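Home | Forums | Sim & Learning | Manipulation | Search | Log in

Thread: Wrist camera vs. side camera on cabinet tasks

kansari
I finished the kitchen ablation last night and want a sanity check before I write it up. Same policy, same 3,483 simulated demos, trained three ways: side view only, wrist view only, both. The task family is cabinet and counter work with the mobile arm. Side view first, then wrist, both from the same kitchen.
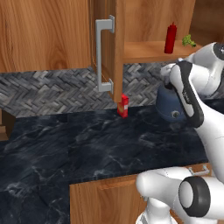
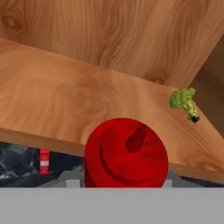 Over 800 test rollouts, both views together won, no surprise. What I didn't expect is that wrist only beat side only by 10 points. I had assumed losing sight of the cabinet doors would hurt more than that.
– Kianoush Ansari

barajas_t
How are you randomizing layouts? If the shelf height barely changes, a wrist-only policy can memorize the reach and only use the image for the last bit.

kansari
Layout and textures are both randomized. Shelf height varies less than I'd like.

efren_m
I don't think the result says what you want it to say. In your side view the arm takes up the whole right side and the kettle is partly behind it. You compared a good wrist camera with a badly placed side camera. Move the side camera and run it again before you claim anything about views in general.
– Efren Magbanua

kansari
Fair, but any fixed camera gets blocked at some point. The base moves.

efren_m
Sure, and some placements get blocked a lot less. We tried 30 placements on the Hirnia benchmark and the gap between the best and worst was bigger than your 10 points.

amel
I'm with Kianoush on this one. The broccoli is tiny from the side and easy to find from the wrist. For small items I'd expect the wrist to win wherever you put the other camera. Can you split the results by object size?

barajas_t
Split by phase too. Opening the door and picking off the shelf are different problems. My guess is side only wins on the door and loses on the pick.

kansari
Did a quick split by phase. Side only is ahead on door opening, wrist only is well ahead on picking. Object size will take longer, the logs don't store it and I have to match item names by hand.

efren_m
Then report it by phase and drop the headline number. I'd still want a second side placement in there.

kansari
OK. I'll add one placement on the other side of the base and post the table when it's done. Probably May, the cluster is full.

6 people like this | 11 replies | 2 shares

Contact us | Copyright Talent Forums | Back to top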